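We use cookies to remember your settings. Accept | Manage

Stundeck Soft-Goods Gripper: replacement finger kit

If your Stundeck has started hanging on to laundry after you tell it to let go, this is the kit for you! It holds two fingers, two return springs and the new release firmware, and we're really pleased with how it came out.

The fault showed up in July. Arsen Bilyk was running knits through the folding routine and the arm reported "released" with the cloth still in its grip, then drove off to its next position. The old spring was too weak to open the fingers against a thick, bunched-up fold. Thin cotton never showed it.

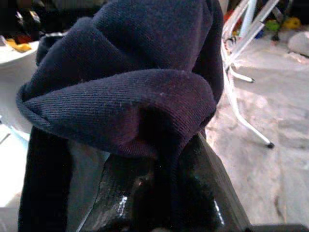

Navy knit bunched over the gripper.

The new spring is stiffer, and the firmware now checks finger position before the arm moves. If the fingers aren't open it tries 3 times, then stops and beeps (a nice loud beep, thanks to Ourania Spanos, who fought for it).

Fits all Stundeck arms with the 7-screw wrist plate. Power off and unplug before you start. Please don't pull cloth out of a stuck gripper by hand while the arm is live. Hit the stop button first, every time.

Old fingers can go back to us in the same box.

2 comments | 7 shares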